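Help Center
Search the help center Search Clear Popular: deposit, keys, moving out, pets

Renting a room from Gittins: frequently asked questions

These are the questions our office in Dreltham gets most from new and current tenants. If your lease says something different from what you read on this page, go by the lease.

How much is the deposit?

The deposit is $500 for a single room and $700 for a double. It is due when you sign. We hold it in a separate account and return it after you move out, less any unpaid rent and the cost of repairs beyond normal wear.

What counts as normal wear?

Faded paint, small nail holes and light scuffs on the floor are normal wear. Burns, deep scratches, pet stains and missing fixtures are not. Water rings on wood are the charge we get asked about most. We don't bill for a faint ring that comes out with polish. We do bill if the surface has to be sanded. 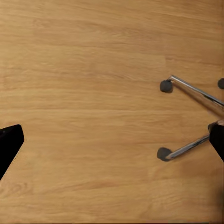

If you bring your own furniture, put felt pads under the legs. The office gives them out free. Rubber-backed rugs can leave a stain on some floor finishes, so check the label before you lay one down.

When is rent due?

Rent is due on the first of the month. There is no late charge if we have it by 5 p.m. on the fifth. After that a $25 charge is added. You can pay online, by check, or in person at the office.

Can I paint my room?

Yes, with written permission. Send us the color first. We approve most light colors. You will be asked to paint it back when you leave or pay $375 for us to do it. Ceilings and doors can't be painted.

I locked myself out. What do I do?

Call the office between 8 a.m. and 6 p.m. and someone will let you in at no charge. After 6 p.m. the call goes to Kamier, our locksmith, and the fee is $100, payable to them. Have your ID ready. They won't open a room for anyone who isn't on the lease.

Can I change the lock or add a bolt?

No. We need to be able to get in if there is a fire or a leak. If your lock is stiff or your handle is loose, report it and we'll fix or replace it. Over-the-door hooks are fine as long as the door still shuts fully. 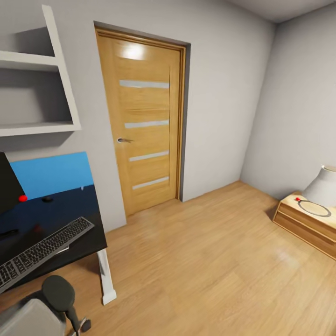 An interior door with frosted glass strips and a lever handle.

Who can come into my room?

We give 24 hours' written notice before any visit except in an emergency. You don't have to be home. If the time doesn't work for you, reply to the notice and we'll try to move it.

Are pets allowed?

Fish and small caged animals are allowed. Cats and dogs are allowed only in the Braten building, on the ground floor. Service animals are allowed in every building.

How do I give notice?

In writing, 30 days before you leave. Email is fine. Include a forwarding address, or we can't mail your deposit check. Kavitha Gowda handles all move-outs and will write back with a time for the walk-through.

Comments (4)

Gopinath Lobo
Does the 30 days start when I send the email or when you read it?

Kavitha Gowda (Gittins office)
When you send it.

Eluned Beddoe
The online payment page wouldn't take my card in January and I had to bring a check over. Is that fixed now?

Kam-wah Kwan
Mine went through fine last month. Try a different browser.

Related articles
Moving-in checklist
How to report a repair
Trash and recycling in Dreltham
Adding a roommate to your lease
Braten building: laundry hours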